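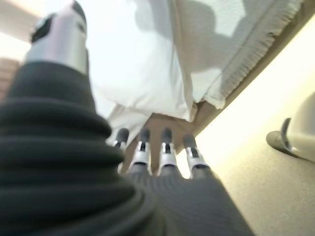 Wrist camera, white cloth above the fingers. Umcombe, June 8, 2020.

The equipment budget for next year has to be in by the end of the month, so most of this week has gone on a spreadsheet and very little of it on the robot. I promised in the spring that I would write up how the costs for Gollum break down, and as I now have the sheet open anyway I may as well do it here. Anyone pricing a two-armed machine with proper fingered hands for cloth work may find some of it useful. Anyone hoping for a total will be disappointed. The purchase price was agreed as part of a larger order and can't be separated out in a way that would mean anything to another buyer.

First, the scope. Gollum is used at Umcombe for handling household fabric: sheets, towels, covers, things with hems and fringes. The task list for next year is the same as this year's with bed-making added. Every line in the sheet is tied to a task on that list. I didn't do this the first time. The first time I bought against a specification, and we ended up with a force sensor which has spent its life in a drawer.

The sheet has five headings: hands, sensing, cabling and power, the room, and support. I will take them in that order.

Hands. These are the largest recurring cost by some way, and the one I got most wrong. I had budgeted for the hands as capital, bought once and written down over the life of the machine. They should be treated more like tyres. The fingertip pads wear, the fabric covering over the palm wears faster, and the joints in the fingers go out of adjustment at a rate that depends mostly on what they are asked to pull. Thin sheeting is kind to them. Anything with a heavy loop or a fringe is not, as threads find their way into every gap going.

Magesa, who supply the hands, sell coverings and pads as a kit per hand, and will also sell them loose if you ask. The kit is the better buy only if everything in it wears at the same speed. Ours doesn't. We use pads and coverings in quite different amounts, so I have moved to ordering them loose, and the line for next year comes to £2,190 for both hands. That includes carriage but not fitting. Fitting we do ourselves, and I book the hours under support, where they are easier to compare with the cost of having someone else do it.

I did ask for a price on a simple two-jaw gripper for each arm as a fallback. It would be cheaper to run, and for picking up a folded towel it would do. For finding the free edge of a hanging sheet and keeping hold of it while the other hand does something else, I don't think it would. The quote is in the sheet, marked as an option, and I expect it to stay there.

One more note on hands. Buy the spare hand at the same time as the robot if you possibly can. We put it off, and when we came to order, the lead time was 90 days. Had one failed in that period we would have had a one-armed robot for a quarter of a year and a full room bill to go with it. The spare is now on the shelf in its box and I have stopped worrying about it, and it has gone on the insurance schedule as a separate item.

Sensing. There are cameras on the head and at the wrists. The head view was always in the budget. The wrist cameras I tried to cut, on the grounds that the head already sees the work. It does see it, until an arm is lifted or a piece of cloth comes down between the head and the hand, and with bedding that is a large share of the time. So the wrist cameras stayed, and next year's sheet has a spare for those as well.

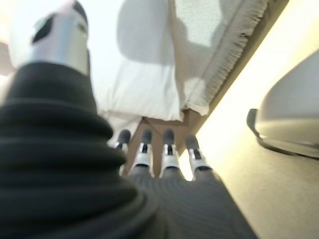 What I had not allowed for was the effect of the hand on the picture. A camera mounted that close gives up a good part of its view to the hand itself, and it focuses either on the fingers or on what lies past them. I had compared lenses on their field of view alone. If I were doing it again I would mock up the hand in card at the true distance, put the lens behind it and look at what was left. It would take a morning. We bought a wider lens later and paid for the first one twice over, in effect, once in money and once in the hours spent redoing the calibration.

Lighting goes under this heading too, though the accounts people would prefer it under the room. White cloth against a pale wall in strong light is hard going for any small camera. The bright parts go to plain white and the folds disappear, and the folds are what we need. I have put in for two dimmable lamps on stands and a blind. The blind is the cheapest item in the whole sheet and I suspect it will do the most good. It was also the only item anybody queried.

Storage is the other half of sensing. Several cameras recording at once fill a disk quickly, and it is tempting to buy a great deal of space at the start. I now buy for six months and look again. I add 25 per cent to the measured figure to cover sessions that run over, and that has been enough so far.

Cabling and power. Dull, and I underestimated it. The arms need cable runs with enough slack for full reach, the room needs its own circuit, and whatever lies on the floor wants a cover over it before somebody catches a foot. Our leads are still not as tidy as I would like. I have priced 20 metres of floor duct, which is more than the room needs and allows for moving the base once. Skasard supply the leads themselves, made up to length. Their made-up leads cost more than buying the cable and ends, but I costed my own time at the bench honestly this year and the difference went away.

I would add a line for spare connectors. They are cheap singly, and the one you want is always the one with the minimum order.

The room. This is the heading I see left out most often in other people's plans. The work has to be done among real furniture, because a bed in a bare lab has clearances on all sides that a bed in a house does not. We furnished ours plainly, from second-hand where we could, with a wooden cabinet and the usual bits, down to a plant. None of it costs much. The linen costs more than I expected. I started with one set of everything and found within a fortnight that the results depended on how recently each item had been laundered, so there are now several sets and a washing bill. Keep a note of which supplier each sheet came from. We replaced one with what was sold as the same article and it was clearly thinner in the hand, and a week of comparisons had to be thrown out.

Then there is floor space. The footprint on the data sheet is the base. The space you pay for is the reach of both arms in every direction, plus enough room for a person to stand clear of it and still get to the stop button. I drew ours out on the floor in tape before signing for the room and I recommend doing so. The first room we looked at would have held the robot comfortably and no bed.
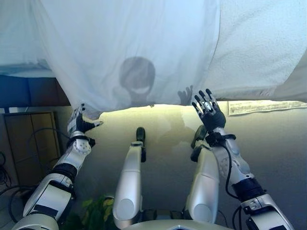
Support. Here the choice was between a full contract and paying by the visit. The full contract from Skasard covers the arms, the base and the controller, and leaves out the hands, as those are Magesa's. That gap took me a while to spot. If a finger stops moving, the fault could be in the finger, the lead or the controller, and two firms have to be satisfied that it isn't theirs. I asked both, in writing, who would attend first. I have an answer now and it is stapled inside the front of the log book.

Over the past year we would have been slightly better off paying by the visit. I am renewing the contract all the same. A single bad failure in an arm would swallow several years of the saving, and there is no room elsewhere in the sheet to absorb it. A larger outfit with three or four machines might reasonably decide the other way.

People's time is in here as well. Setting up a session takes around two hours with one person, less with two, and a cloth task needs someone to reset the cloth after every attempt. That is labour and it should be in the plan as labour. My first budget had a figure for running the robot and nothing at all for putting the sheet back.

A few things I have left out on purpose. There is no line for software, as ours is written in-house and sits under salaries. There is nothing for moving Gollum to another building, though the question has been raised. I have also left out a mobile base. It would save some lifting, but none of the tasks on the list calls for it, and I am trying to keep to my own rule about that.

Still to come before the sheet goes in: a firm price on the lamps, a second quote for the floor duct, and a reply from Magesa on whether the heavier palm covering will be sold loose or only with the kit. If it is kit only, the hands line goes up and I shall probably take it out of storage.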